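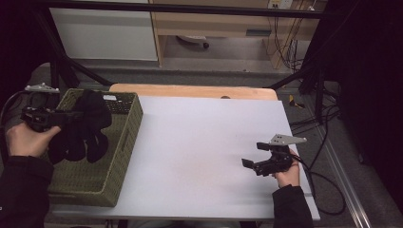
Figure 11.1 Woven basket with black fabric inside.

Chapter 11
Pack Quantities for Household Goods

A pack quantity is the number of units a seller offers under one stock code. It affects the shelf price, the carton size, the shipping weight and the rate at which customers reorder. Chapter 10 treated the single unit. This chapter treats the pack, the case and the pallet, in that order.

The running case is Kaswood, a supplier of paper napkins and food containers to small cafes. Kaswood buys from two converters, Feson and Amness, whose cases differ in size. A Feson pallet carries 1,344 retail packs. Amness ships a shorter pallet, and its packs cost 15 percent more per unit before freight. Freight narrows the gap, as Section 11.3 shows.

Three terms should be kept apart. The inner is the wrapped group of units inside a case. The case is the smallest quantity the warehouse will pick. The minimum order is set by the supplier and may be larger than a case. A listing that confuses the inner with the case will draw returns, and the cost of those returns falls on the seller.

Readers who have not worked through the unit cost tables in Chapter 2 should do so before starting Section 11.2.
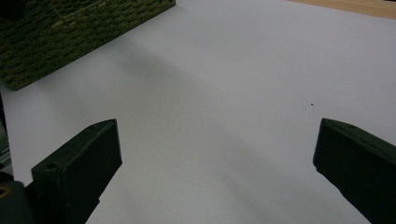
11.1 Choosing the Retail Pack

Start with the customer's rate of use. Ndung'u, a cafe chain supplied by Kaswood, places its napkin order every Friday and has shelf space for one week of stock.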